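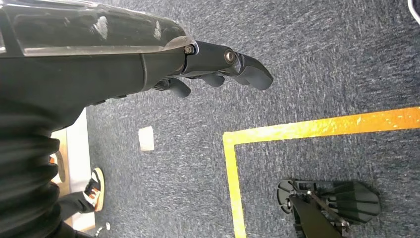 The day the arm drifted over the yellow line

So we finally got a proper fault on Pan, and I've learned more from it than from all of October!

Eduardo Ocampo had asked for a slow reach, stopping at the tape. The arm kept going. The log shows the shoulder encoder dropping out for 80 milliseconds, and the controller filling the gap with its last good speed – lovely and smooth, and completely wrong. He hit the stop and the fingers never touched him.

New rule in the code: one missed reading, motors off. Next up is 500 test reaches, and I can't wait to see the plots.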